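Nonach Rose Clay Mask Powder
Trunesano Professional Skin Care
Net weight 100 g

Product overview

Nonach Rose Clay Mask Powder is a dry facial mask supplied for treatment rooms and home use. It is mixed with water immediately before application and rinsed off when the treatment is complete. The powder contains no added perfume. A slight mineral smell may be noticed when water is added, and this fades as the mask sets.

The product is intended for normal, combination and oily skin. Clients with dry skin may use it on the forehead, nose and chin only. It should not be applied to broken or sunburned skin, or on the day of waxing or a peel.

Ingredients

Kaolin, illite, oat flour, rice starch, allantoin, iron oxides.

The shade of the powder varies slightly from batch to batch. The batch code is printed on the base of the jar and should be quoted in all correspondence.

Directions for use

Place one level scoop of powder in a clean, dry bowl. Add water at room temperature a little at a time and stir with the spatula provided until the mixture has the thickness of plain yogurt. Leave it to stand briefly and stir again. Apply an even layer with a flat brush, keeping well clear of the eyes and lips.

Remove the mask after six minutes with a damp cloth. It should still feel slightly soft at the edges. If it has dried completely, lay a wet cloth over the face before wiping. Follow with a light moisturizer.

Use no more than once a week. For a first course, Trunesano recommends one application every seven days over 28 days, with a skin review at the end by the practitioner. Mixed product cannot be stored and should be discarded after each treatment.

Patch test

Apply a small amount of mixed product to the inner forearm, rinse, and check the area the following day. Do not proceed if redness or itching is present. The test should be repeated if the product has not been used for three months or more.

Supplied with

One jar with screw lid and inner seal
One measuring scoop
One mixing spatula

Refill pouches are available to account holders through the Pruscombe order desk. Brushes and bowls are sold separately.
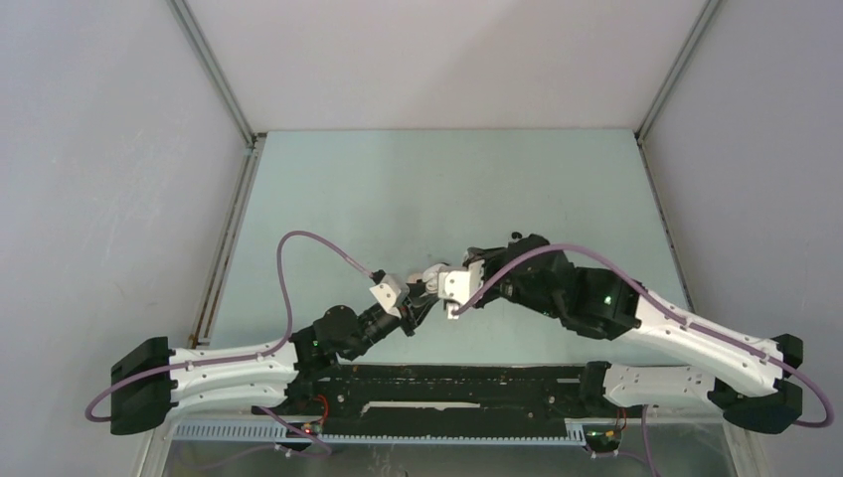
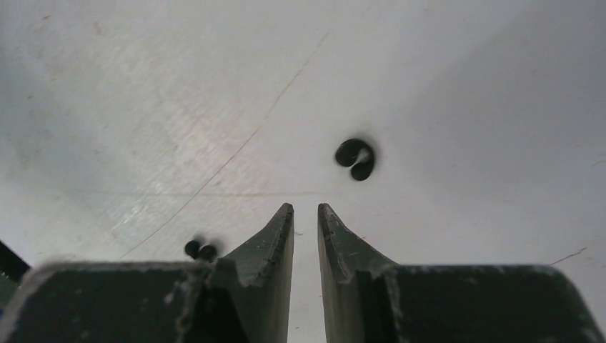 Rose clay powder is very fine and should be opened away from fans and open windows. Spilled powder should be lifted with a dry cloth before any water is used, as wet clay can settle into small marks and leave a pink tint. Particular care is advised on a pale, matte surface such as those in the two pictures, where color left behind is easily seen. A washable mat may be placed under the bowl during mixing. Close the jar firmly after use and keep it in a dry cupboard. Once the inner seal has been broken, the contents should be used within roughly six months.

Product questions: Ketsara Thammasiri, Practitioner Support
Trade accounts and refills: Michalis Vlachopoulos, Pruscombe order desk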